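Open Day at Anora: a nose round the robot workshop

Posted 21 January 2020

I've been meaning to put this page up for ages. Anora opened their doors to the public last June, and as I only live two streets away (and had been walking past the sign for years wondering what on earth went on in there) I was in the queue before they'd unlocked. There were 70 places for the whole day, in small groups, and I got number 16. Very pleased with that!

If you've not heard of them, they work on robots that help around the house. Not the hoovering sort, more the putting-things-away sort. They teach them by recording people doing ordinary jobs with their hands, over and over, and then the software has a go at learning from it. I'd pictured white coats and big yellow arms. It was a lot more like somebody's flat, with cables.

Getting there

The workshop is at the far end of the Seston estate, past the tile place. Parking was a nightmare so I was smug about walking. Tea and a biscuit on arrival, a sticky badge, and a leaflet with a map on it that was more hopeful than accurate. We went round the ground floor twice looking for the loo.

The talk

Twenty minutes in a very warm room, but good stuff. The bit that stuck with me was how hard glasses are. A robot that's perfectly happy with a tin of beans can get in a real muddle over a tumbler, as it's looking straight through the thing at whatever's behind. Somebody asked why they didn't just use plastic cups and got a very patient answer about what people really keep in their cupboards.

They told us that one task on their list, tidying a shelf, had been recorded 116 times in one month. I can't face doing mine once.

The Bunlow room

All the rooms are named after villages, and Bunlow was my favourite by miles. It's where they do the household jobs, and we were allowed to stand and watch for as long as we liked. I stayed so long that my group went off without me.

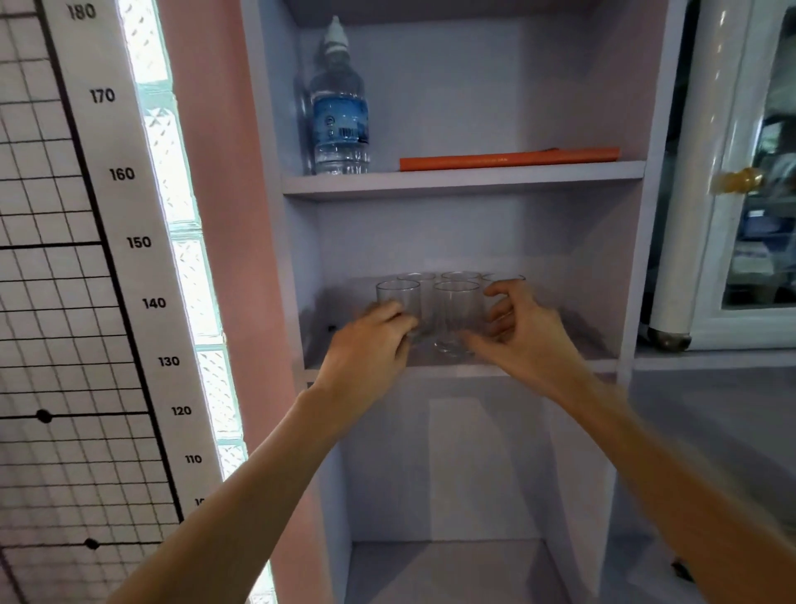 What I liked was how unfussy it all was. You pick things up the way you would at home, both hands if you want both hands, and you don't slow down or do it specially nicely. They want the little nudges and the second thoughts too, the bit where you put a glass down and then decide it wants to go over a touch. I had a go later on with a pile of tea towels and got terribly self-conscious about my folding.

The Dimitriou arm

Last stop was a demo of the arm itself, which they call the Dimitriou (I did ask why, and got three different answers). It had 11 spoons to move from a tray to a drawer. It dropped one, had a think, and went back for it, and the whole room cheered as if it had scored at Wembley. A small boy next to me wanted to know if it did Lego.

Going again

They're hoping to run another one this June. Booking will be through the Anora site when they've fixed a date, and I'd say get in early and wear something cool. I'm after a place in the morning this time, when the biscuits are better.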